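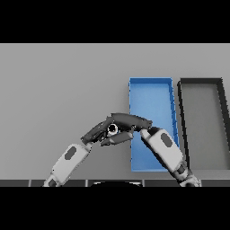 Simulated workcell, Doldale student automation project: cylinder held in the left hand, blue and dark trays to the right.

Two-handed sorting exercise – how should a handover be scored?
Posted by Vaida Lepik, 14 August 2020

I supervise a senior student team preparing for the Ondemance simulation challenge. Each trial requires the left hand to present a small cylinder to the right hand, which must then place it in the correct tray. Of 50 trials, 28 were completed. The students wish to know whether a trial in which both hands touch the part, but the left does not let go, should be recorded as a partial success. The rules are silent on the matter.

Indrek Liepiņa
Our centre recorded such trials under a separate category and did not add them to the completed total. I would recommend logging fingertip contact and release as two distinct events, each with its own time stamp. Please also confirm that the left hand opens only after the right has registered a stable grip. In our April program most failures were traced to an early release.

Ona Laur
We just put fail. Is your friction setting still the default?

Gintarė Hunt
I concur with Mr Liepiņa. Judges may request the log, so the categories should be defined in the team's report before further trials are run.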